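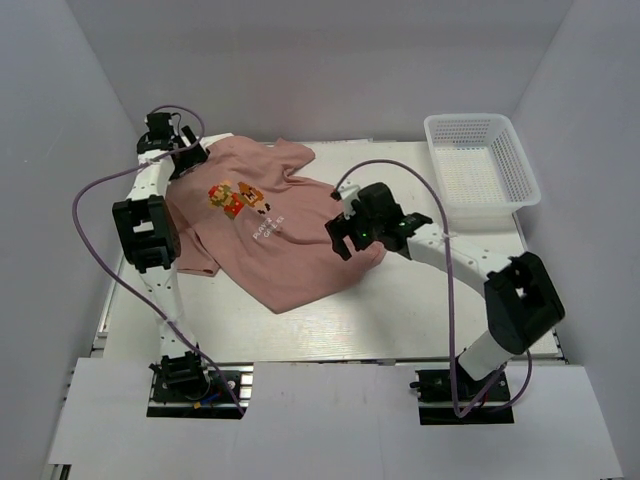
Have you checked the connector and left the motor alone? That was the first reply on the Brustier board this morning, from somebody signing off as Dola, and I'll admit I grumbled at the screen because of course I'd checked the connector. Well. I'd checked one end of it.

2020-10-09
Posted by the shirt-folding department
Print this page | E-mail this page

So, the left arm. It's been dropping out mid-fold since I re-routed the cables in July, and always in the same spot, when it reaches in for the collar and the wrist rolls over. The right arm does the mirror of that move all day long without a murmur. I'd convinced myself it was the wrist motor and had a new one sitting in the cart at Skovex (160 bucks plus shipping, ouch) with my finger practically on the button.

Dola's advice was to power down, put the arm in the pose where it quits and have a look at how much slack the cable's got left. I did that after lunch. There was plenty of loop out to the side, lovely big loop, but I'd cinched the tie at the base so hard that the plug was getting levered sideways every time the shoulder came forward. You could wiggle it with a fingernail! Three months of blaming a perfectly good motor.

Snipped the tie, gave it a bit more at the bottom, pushed the plug home until it clicked, and put a new tie on loosely enough to slide a pencil under. Then I did the right side too while I had the cutters out, even though it's been behaving.

Calibration next, which I always put off. The Tierney notes say to home both arms before you zero the grippers and I've skipped that before and paid for it (the jaws close a hair early and you get a pinch of fabric instead of a fold). Did it properly this time. The left gripper was 3 millimetres off where it thought it was, so that probably explains the wonky sleeves as well.

Ran the T-shirt program 29 times before supper. No dropouts. One fold came out like a dog's breakfast because I'd dropped the shirt in on an angle, but I'm counting that as my own doing. Cotton tees are still the easiest colour-and-grip combination for it, and I haven't dared go back to the hoodies.

Emptied the Skovex cart. Wrote back to Dola to say thanks and sorry for the tone.

Still to do: dab of grease on the left shoulder, new label for the base plug, and find out why the fan in the power supply has started humming. I'm hoping it's dust.

Search this diary
Enter keywords
Go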